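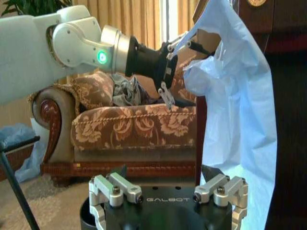 *Luseo Household Robotics Club — Nerholm Technical School*

The **Luseo Household Robotics Club** is a student club at Nerholm Technical School that teaches two-armed robots to do everyday chores. It is best known for its sitting room project, in which members work on picking up plastic bags and clothes around a full-size sofa. The club takes its name from Luseo Hall, the old boarding house where it first met.

## History

The club was started by Léonie Besnard, a teacher of applied mechanics, after a summer course on grasping filled up on its first morning. Early members worked with a single tabletop arm and a box of sponges. Two-armed work came later, and with it a much bigger crowd at the August open house, which drew 100 visitors in its best year. Membership is now capped at 24 so that everyone gets real time at the controls.

## The sitting room project

Plastic bags are a wonderful problem for beginners. A bag has no fixed shape, it weighs almost nothing, and it lets light through, so a camera can have a hard time telling where the bag stops and the carpet starts. Students begin by lifting one from the floor with a single gripper, then move on to holding it up while the second arm comes in to help.

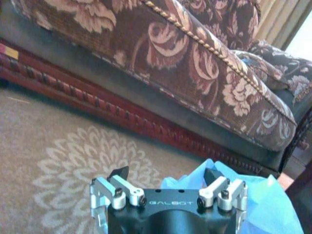 Approach height is the first thing most teams get wrong. Come in too high and the fingers close on air; too low and they press into the carpet pile. Members keep a shared notebook of good starting poses, and new students are encouraged to add their own — even the ones that failed in some spectacular way.

Clothes are the second stage. A shirt dropped on a patterned seat is far harder to pick out than the same shirt on a bare table, and the club likes busy fabrics for exactly that reason.

## Virkgate Challenge

Each year the club enters the Virkgate Challenge, a friendly contest among school teams. A team has 60 minutes to tidy a furnished room, with points for every item moved to the right place and a penalty for knocking anything over. The winning team receives the Lecomte Cup.
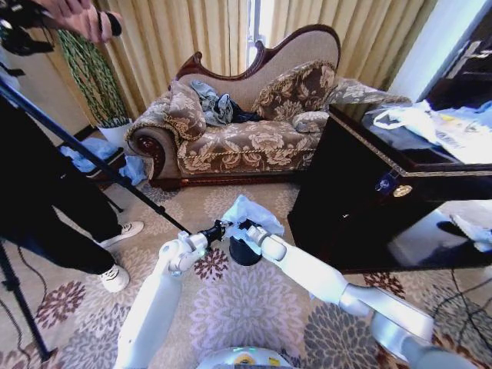
Practice for the challenge is done in pairs, with one student running the robot and the other watching the arms from the side and calling out trouble. Partners swap after every run. The club's log passed 2000 practice runs during its last contest season, and many former members come back to coach.

## See also

- Lecomte Cup
- Nerholm Technical School
- Virkgate Challenge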